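August
Posted by Brisa

The white table, three years on

I have been meaning to write about the work table again, as the old post about building it still gets more visitors than anything else here and parts of it are out of date. Most of what I said about the legs still stands. What I said about the top doesn't.

The table is against the back wall of the spare room in Skomden, the same place it has been from the start. I bought the wood for the edge from Drevwood and had them cut it at the yard. They were good about it, though the first length was short and I had to drive back. The order number was 3619. I know this because it was written on the underside of one of the strips and I can still read it when I crawl under there to find a dropped pencil.

In the old post I said to leave the top plain and wipe it down. I did that for the first winter. It looked nice and was no use to me. I like to draw on what I work on. If I'm laying out a box or a folder or a pattern for a bag, I want the outline right there at full size, and I want to set the pieces down on the outline and see if they fit. With a plain painted top I was always hunting for a sheet of paper and taping it down, and then the tape would let go in the middle of something.

So the top got a white cover. The first one was a 700 by 700 mm piece from Iyengar, which is the size they keep on the shelf, and I laid it in the middle like a placemat. It slid. I bought a second one, also 700 by 700, and butted it against the first, and then I had a seam running through everything I drew. After that I gave up and asked them for a length off the roll. It cost less than the two squares together. I should have asked at the beginning.

The wood edge stands up a little from the surface. I didn't plan it that way, but I would do it on purpose if I built another. Pencils roll to it and stop. The downside is that crumbs and eraser dust collect along it, and a cloth just pushes them into the corner. I use an old pastry brush.

Now the lines. I used to erase everything at the end of a job. Then I started leaving the ones I might want again, and after a while I had stopped erasing at all. The long diagonals are for squaring things up from the corners. The rounded rectangle was for a tray liner, and I've used that outline for other things since. The grid of small squares is the most useful. I drew it for checking spacing on a row of pockets, and I still put small parts on it to see if they line up. If I did it over I would make it bigger and put it closer to the left, where my hand goes first.

Cleaning is the part people write to me about. I go over the cover with a barely damp cloth and let it air dry. Soap leaves a dull patch. A soft eraser takes off light marks, and a hard one takes off the surface along with them. Small dark specks I leave alone. I spent most of an evening on them once and made a gray smear the size of a plate - worse than the specks.

I also keep anything tall toward the far side. A round base takes up more room than you think it will, and if it sits in the middle you spend the day reaching around the pole. Toward the back it stays out of the way of my elbows.
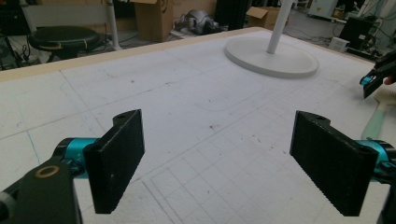

A reader left a comment under the old post saying she would never put up with the marks, and that she turns her cover over every spring and replaces it every second year. She also said a light coat of wax on the wood edge keeps the dust from sticking. I haven't tried the wax. I did think about turning the cover over, but the grid would be underneath and I'd have to draw it again, so for now it stays the way it is.

Two things I still want to fix. One of the legs needs a shim, and I've had a folded card under it for months. And the left end of the edge has a rough spot that catches my sleeve. Sandpaper is on the list for the next trip to Drevwood, along with screws for the shelf, which will get its own post when it's up.

If you built the table from the old instructions, change the part about the top and keep the rest.

Contact | © Brisa, all rights reserved | Back to top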